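Yaneth Nina had paid 196 dollars for the sunglasses and had lost them, by her own count, 20 times since June.

"They were in the basket," said Fergus Geddes, who had never once looked in the basket.

She had already tried the car, the freezer and the coat she wore to funerals. She had called the Kimaro, where a waiter offered her a different pair, nicer, and she had been tempted. Fergus followed her from room to room, being supportive in the way of a man holding a sandwich.

"When did you last have them on?"

"If I knew that, Fergus, I'd be wearing them." 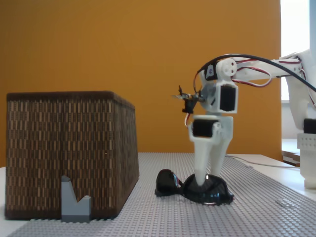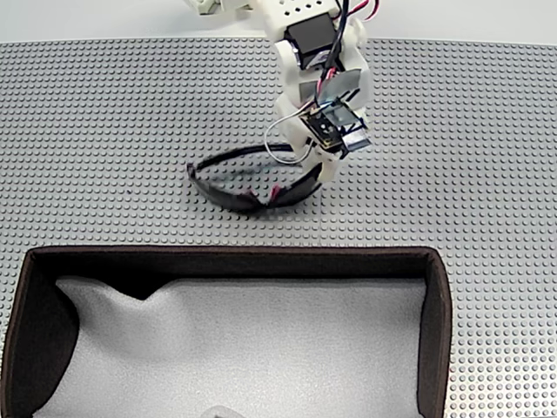 The sunglasses, black, with dark lenses.

She stood over the table for a while.

"You said you'd looked there," said Fergus.

"I looked near there."

He finished the sandwich. Yaneth put the glasses on, indoors, at ten at night, and announced that she was never taking them off again. Then she asked him whether he had seen her keys.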